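Trucos para que las flores duren más en el jarrón: cuáles me creo y cuáles no

Cada vez que alguien trae un ramo a casa aparece otra persona con el remedio infalible. Que si una aspirina, que si una moneda de cobre, que si un chorro de refresco. Llevo desde septiembre probando los que más se repiten, con ramos baratos de supermercado, y mi impresión general es que casi todos sobran.

La aspirina. La probé en 2 ramos iguales, uno con pastilla y otro sin ella. Se mustiaron el mismo día. Puede que en un laboratorio salga otra cosa, pero en mi cocina la aspirina se queda para el dolor de cabeza.

La moneda. Dicen que el cobre frena las bacterias. Las monedas pequeñas que llevamos en el bolsillo son de acero con un baño muy fino, así que no esperaba gran cosa y no la hubo.

El azúcar. Sola, una mala idea: alimenta a la flor y también a todo lo que crece en el agua. Al tercer día el jarrón olía a charca. Si se pone azúcar hay que poner además unas gotas de lejía, y entonces ya estamos fabricando en casa lo que viene en el sobrecito de la floristería.

El sobrecito. Me cuesta reconocerlo, pero funciona algo mejor que el agua del grifo, siempre que se respete la cantidad de agua que indica. Los Muven que compro yo son para 800 ml. Los conservantes «profesionales» de Ernard, en botella, me salieron bastante más caros y no noté ninguna diferencia.

Cortar los tallos. Esto sí. Un par de centímetros, con tijera afilada o cuchillo, y al agua enseguida. Lo de cortar en diagonal tiene cierto sentido porque el tallo no se apoya plano en el fondo, aunque tampoco creo que nadie pierda un ramo por cortar recto.

Lo que peor le sienta a un ramo es esperar. Se deja en la mesa «un momento», entre el vaso de cada uno, la botella y la lámpara encendida, y el momento acaba siendo media tarde.

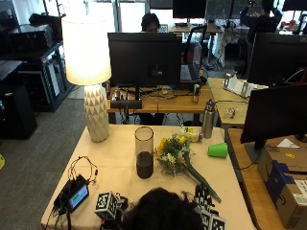 Las margaritas y las flores amarillas pequeñas suelen perdonar el descuido; las rosas, bastante menos. En cualquier caso, si no hay jarrón a mano vale un vaso alto o una jarra. Quitad las hojas que vayan a quedar bajo el agua y ya os preocuparéis luego de que quede bonito.

El refresco. De cola, ni hablar: no se ve el estado del agua y el cristal queda pegajoso. Con el de limón hay quien jura que gana días – yo gané uno, y quizá fuera casualidad.

Cambiar el agua cada dos días y lavar el jarrón con jabón. Aburrido, gratis y, de todo lo que he probado, lo único que repetiría sin dudar.

Comentarios

Stan: Pues a mi madre la aspirina le ha funcionado toda la vida.

Holtis: ¿Y la laca en los pétalos? Lo he leído en varios sitios y no me atrevo.

Respuesta del autor: En flores secas puede pasar. En frescas la probé una vez y quedaron tiesas y feas.

Contacto | © 2022 Todos los derechos reservados | Volver arriba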